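Kuvulley House, ground floor kitchen and pantry: periodic inspection with comments
Inspected by Wumpini Quansah, 2020-04-07. Previous report by Essien Property Checks, December.
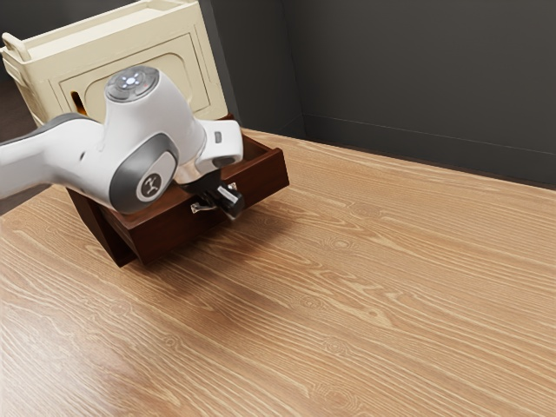

The December report passed every item on this list. I went through the same items again with the building empty of guests, and I don't agree with all of them. Where I differ I have said so.

1. Exits and walkways
Rear door opens fully from inside without a key: PASS
Hall clear to full width: PASS
Door to yard closes on its own: FAIL
Comment: The closer has been adjusted so many times the screw head is chewed up. It shuts if you give it a push. The last report calls this "self-closing." Replace the closer.

2. Fire equipment
Extinguisher mounted and in date: PASS
Fire blanket within reach of the range: FAIL
Smoke alarm sounds on test: PASS
Comment: The blanket hangs directly behind the range, so you would be reaching over the burners to get it. Move it next to the hall door. I am told it was put there on the advice of the supplier, and I would like to see that in writing.

3. Electrical
Outlets near sink are GFCI and trip on test: PARTIAL
Cords undamaged: PASS
Panel labeled: FAIL
Comment: The left outlet trips. The right one did nothing on two presses and tripped on the third – I don't count that as a pass. Panel has 16 breakers and the labels stop at 13. One says "Adau room," a name not used on any current floor plan.

4. Cabinets, drawers and shelving
Wall units fixed to studs: NOT CONFIRMED
Drawer stops fitted and holding: PARTIAL
Shelf load signs posted: PASS
Comment: The pantry shelves carry a sign reading 400 lb per shelf. There is no maker's plate and no paperwork behind the number. Fatos Vidmar says it came with the shelves from Olidex, but the invoice in the binder is for the sign only. Until someone finds the spec sheet, keep the heavy cans on the floor rack. Two drawer stops in the pantry are loose. Tighten and recheck next month.

5. Water and gas
Hot tap at or below set limit: PASS
Gas shutoff reachable and marked: PASS
No leak at joints (soap test): PASS
Comment: No complaints. The shutoff tag is new and easy to read.

6. Floors
Dry, level, no lifted edges: FAIL
Mats lie flat: PASS
Comment: The vinyl lifts at the pantry threshold. It has been glued before, and there are at least two kinds of glue under there. The quote for a proper metal strip and new threshold is $1,291, and that seems high to me for one doorway. Get a second price, but don't use that as a reason to leave it until summer. Tape is not a repair.

7. Records
Log kept up to date: PARTIAL
Comment: Weekly alarm tests are all signed in the same pen with the same slant, including the week the house was locked up. I'd prefer blanks to that.

Result: NOT PASSED. Items 1, 2, 3 and 6 to be fixed before the kitchen is used for groups. Items 4 and 7 can follow, up to a month later.

Response from F. Vidmar: Closer ordered. Blanket moved. Will ask Olidex again about the shelves.

W.Q.: Blanket seen in new position, item closed. The rest stay open.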